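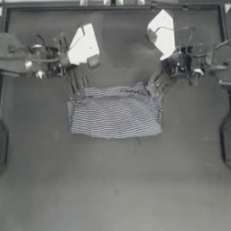 When a two-arm folder drops or drags a shirt

Workshop tips, laundry and textiles page
Written by Meenakshi Ramasamy, updated 2019-03-24

Our folding bench has two arms, one on each side of a flat gray top, and it folds T-shirts well enough until something slips. The fault described on this page cost us most of a July. The left finger kept losing its grip halfway through a lift, the right one carried on, and the shirt went across the bench sideways with a cable caught under it. The controller reported a good fold every time.

If your setup does the same, work through these in order.

Stop it properly first

Press the stop button and then switch off at the wall. Pausing the program leaves the motors live, and a paused arm can still finish its last move when the program is closed. Ikhsan Lumenta got a pinched thumb that way while pulling a sleeve free. Keep hands, hair and hoodie strings out of the space between the fingers until the power is off.

Free the cloth

Don't pull a shirt out of a closed finger. Knit fabric stretches and you will be left with a pucker at the shoulder that no iron takes out. Open the finger by hand with the power off, then lift the cloth straight up. If it is stuck on a screw head, push the fabric back over the screw in the direction it came from.

Check the finger pads

Ours had gone smooth. Wipe them with a damp cloth and a drop of dish soap, then with plain water, and let them dry. Fabric softener leaves a film, so shirts that have been through a softener rinse slip more than others. If the pads still feel slick, rub them lightly with 400 grit paper. 1000 grit is too fine and made no difference on ours.

Look at the cables

Run a finger along each cable from the wrist to the gripper. You are looking for flat spots, shiny patches and any loop that can drop below the finger. Tie loose loops back, but leave enough slack for the wrist to turn all the way both ways. We tied ours too tight the first time and pulled a connector out.

Lower the grip force before you raise it

Everyone wants to turn it up. Our controller takes a plain number, and it had been set to 700 by someone trying to cure the slipping. At that setting the fingers bunched the cloth and the fold came out crooked. Ea Lauritsen brought it down in small steps and we settled on 396, with clean pads. Your number will be different. Write it on a piece of tape and stick it to the bench.

Start again from a flat shirt

After any fault, begin with the shirt spread out, neck away from you, sleeves open. Do not let the arms pick up from a heap. Run the first lift at the slowest speed, with one person at the stop button.

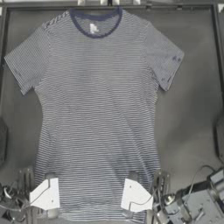

Striped T-shirt laid flat, gripper pads near the hem.

Thin stripes are handy for testing – a bend in the lines shows where the cloth is being pulled. Smooth out big ripples by hand before the power goes back on.

Marks on the fabric

Dark marks can be grease, and grease can come from the rails. Check with a white rag along the rail before blaming the wash. Treat the spots with dish soap before the shirt goes in the machine, and keep it out of the dryer until they are gone.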